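Posted in: Student Projects > Robotics > Grippers & End Effectors

Hand-held gripper demos for a club project – how many, and what to do about slipping cups?

stamstead_bot_club

We're a school club doing a pick and place project for the Gradcombe showcase in June. Plan is to record demos with hand-held grippers, train on those, then run it on the club arm. Two tasks so far, one with a cup and one with a bottle and a wire basket. We have 150 demos of the cup one and the policy is pretty bad. It gets to the cup ok, then closes too high or lets go early.

Stuff I'm not sure of – is 150 just too few? Does the padding on the fingers matter much? And should the same person do all the demos, we've been swapping every 8 or so becuase arms get tired.

Setup is below. Table has tape marks on it, we try to keep hands starting near those.

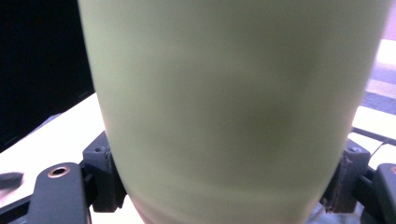
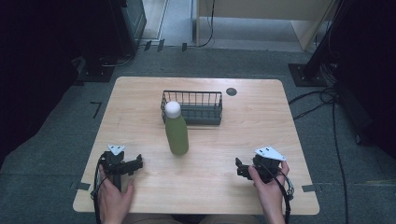
Cup between the fingers first, then the table with the bottle and basket. Fingers open over the bare tabletop in the last one.

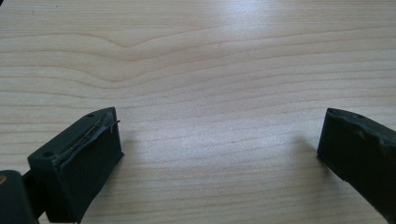 Also, do we have to redo all the cup demos if we change the finger padding now?

Keep the old ones, record a small batch with the new padding and train on both together. If the new pads are a lot thicker then the grip width won't match and you're better off starting over.

gradcombe_lurker

150 is low. get more

Godoy_build

Did almost this same project last year, so a few things. We were at 200 when we gave up on ours the first time, and the count wasn't the main problem. Everybody grabbed the cup at a different height. Pick one height and stick to it. Low on a tapered cup is harder, the pads want to slide down toward the narrow end. We went a bit above the middle.

Replace the padding if it's fraying. Fresh strip on both fingers, same day, same stuff. Ours had one new and one old side and the cup twisted every time.

Swapping people is fine, good even, as long as everyone moves at about the same speed. Slow down right before you close. Then hold still a moment before you lift, that fixed most of our letting go early.

Move the object around more than you think. If the bottle always starts in the same spot it only learns that spot. Same for the basket, shift it a little between takes and turn it some.

Check the cables too – if one tugs on your wrist halfway thru you get a wierd jerk in the recording. We threw out a bunch for that.

By the end we had 900 across both tasks but it was already usable well before that. Veltham has a longer writeup in the club resources section, the part on trimming the start and end of each take is worth reading.

stamstead_bot_club

Thanks, didn't think about the grab height at all. Going to do new pads first then another batch with everybody at the same height. Will post how it goes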